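Site visit: the Rernska path network office, August

Our group went to see how the Rernska office handles access data for the upland paths, ahead of our own survey next spring. Wilma Wouters met us at the trailhead at 9:30 and we walked the lower loop first.

The network has 1,576 registered waymarks. Of these, 1,227 have been checked against the current map sheet. The rest are on the Reketti side, where two landowners have asked for the line to be moved and the posts are on hold until that is settled.

The lower loop is surfaced with crushed stone to a width suitable for wheelchairs as far as the Nogueira footbridge. Past the bridge the grade increases and the surface changes to bare soil. Wouters said the next 500 meters are budgeted – drainage first, surfacing after. Gates on this section are self-closing with a long handle reachable from a seated position. We tested four. One latch was stiff.

After lunch Zerrin Gündoğdu took the session on outreach walks. Groups are capped at 30, with one leader at the front and one at the back. Route notes go out in five languages, and boots and waterproofs can be borrowed from the Padanico community center. Bookings from first-time walkers are logged separately so that return visits can be tracked. The return rate is not published yet.

The afternoon ended indoors with the records system.
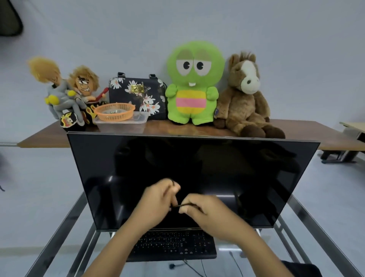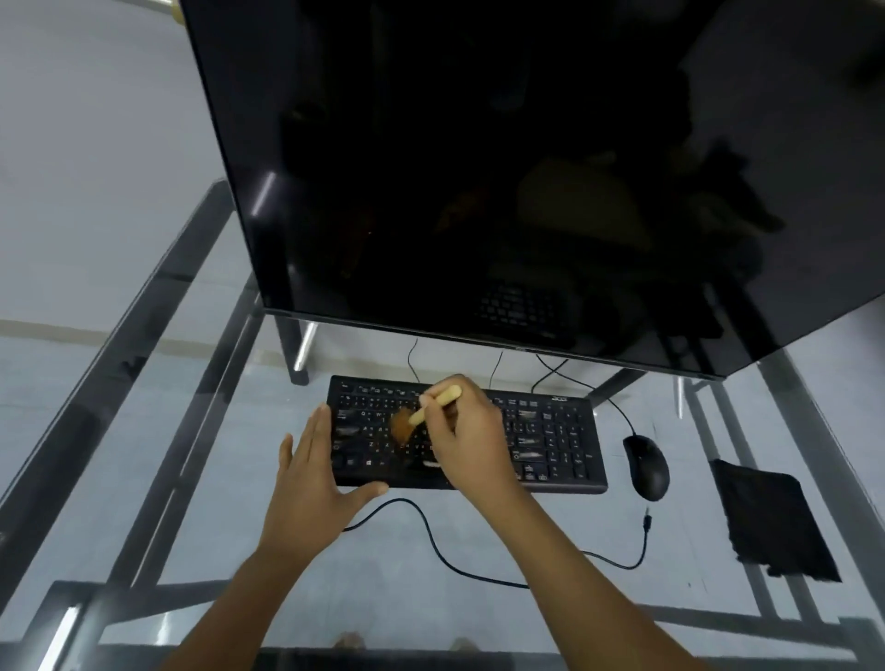
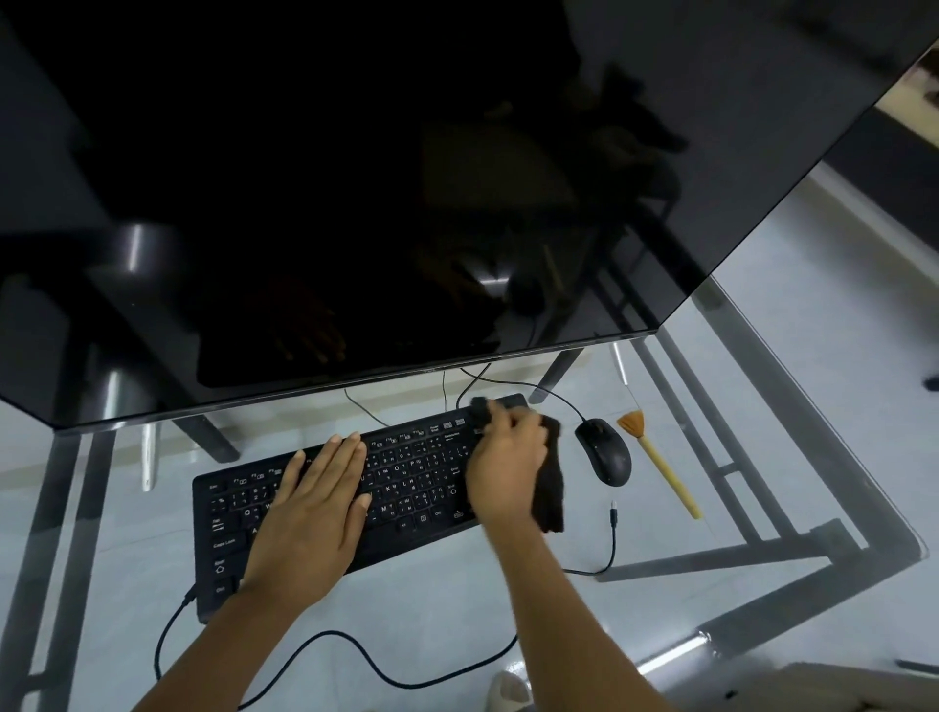

Glass-topped desk and monitor, all three.

Path faults are entered by grid reference, type and severity, in that order. A fault with no grid reference is rejected. We use free text for location at present, and this accounts for most of our duplicate reports. Gündoğdu will send the field list and the severity scale. Still open from our side: whether the waymark numbers can be exported with the fault records, and who holds the gate inventory for Reketti.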